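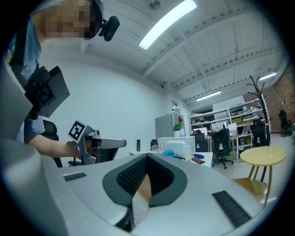
A blue short-sleeved shirt for a day indoors.

May 5, 2019

Drerness swap shop to open every week from July

I'm so pleased to share this one! Our little swap shop at Drurau (bring a thing, take a thing, no money changes hands) goes weekly this July, after 401 households in Drerness asked us for it.
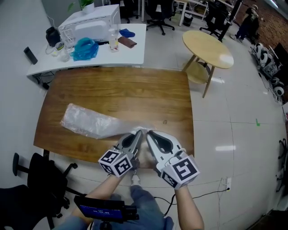

We've rehomed over 1,096 items so far, mostly kitchen bits and children's coats, and Jugah Removals is lending us a van for the bigger stuff. Do come along, and bring a bag!

Press enquiries: Drerness Swap Shop, Tredum Lane.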